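Notebook, Tuesday, late

Spent most of the day on the pose tracker for the bimanual cloth clips. The left and right trajectories each look fine alone, but put them in one frame and the hands drift apart over a long fold, and the policy then learns to reach for a corner that has moved. I reran the alignment in Skellen with the old settings first, just to have a baseline to be annoyed at — 2,024 clips in, 1,356 usable out. Not great!

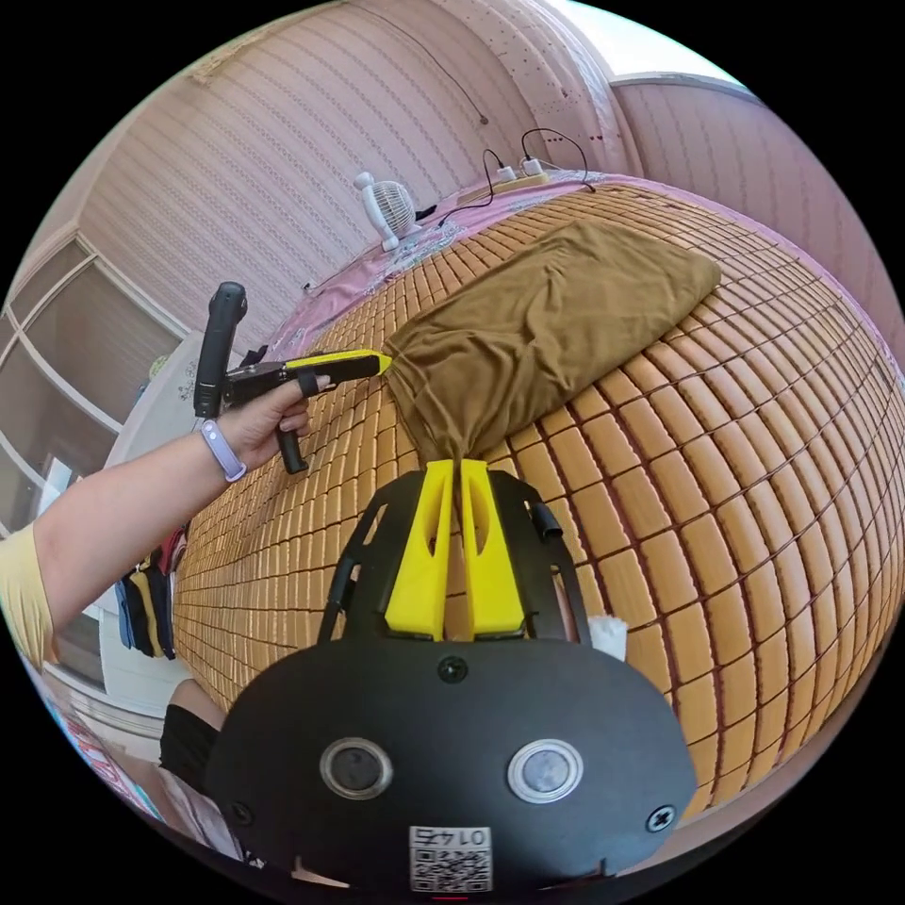 My money is on the feature matcher. It likes sharp repeated corners a bit too much, and when it finds a lot of them it happily locks on one row over from where it should be. That bamboo mat is pretty much its favorite food (small tiles, tight grid, dark string between them), so the map slips sideways by a tile and everything after inherits the error. The pink sheet behind it has a floral pattern, and I'd love to see more weight go there. Tried capping matches per image patch so the grid can't outvote everything else. On the 53 worst clips the slip went away in all but 4, and those four all lose tracking during a fast lift, so I'm calling that a separate bug.
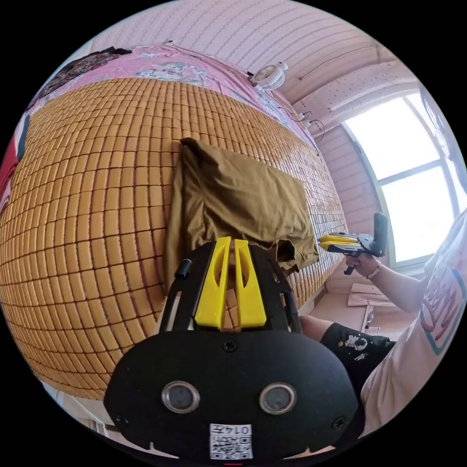
The cap does cost time, around a third more per clip on the Udby box, and I haven't profiled it yet. I suspect the patch sort is dumb and could be done once per keyframe.

Other stuff: the Trateck export still writes finger width in the wrong units if you skip the calibration step. It should refuse to run, but for now I added a loud warning. Also masked our own housing and fingers out before matching, which I thought we already did (we did, on the old branch, never merged).

To do tomorrow: merge the mask, rerun the full set overnight with the cap on, look at the four lift clips at half speed.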